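Kitchen Fixture Inspection – Sink and Countertop
Site: Tukarport, Unit 31

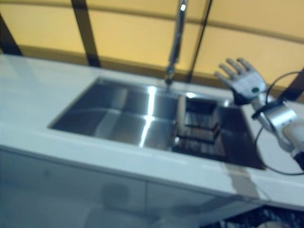 Inspector: Tzu-hsuan Yu
Date: August 13, 2026
Work order: 547

1. Countertop, front edge. Check for chips and lifted sealant. PASS.
Comment: White top, glossy finish. Wipe with a soft cloth only; the Jurex scouring pads are to be withdrawn from this unit.

2. Sink rim and sealant joint. PASS.
Comment: Joint renewed last October. Recheck at the next visit.

3. Large basin. Check for dents, pitting and sharp edges. PASS.
Comment: Stainless steel, squared-off. Light surface scratches are acceptable – do not polish out.

4. Small basin and rack. REMARK.
Comment: Dark slatted rack to be lifted out and washed on both sides weekly. Check the basin floor under it for rust marks. Rack feet not inspected at this visit.

5. Faucet. Check base for movement, then run for one minute. PASS.
Comment: Tall chrome type, mounted behind the junction of the two basins. No drip after shutoff. Aerator due for descaling.

6. Drains and traps. FAIL.
Comment: Slow weep at the slip nut under the small basin. Tighten by hand and retest with both basins filled. If it still weeps, replace the washer (Sengar part 156).

7. Cabinet floor below sink. PASS.
Comment: Keep clear of stored items until item 6 is closed.

Copy to Skunerov maintenance desk. Item 6 open.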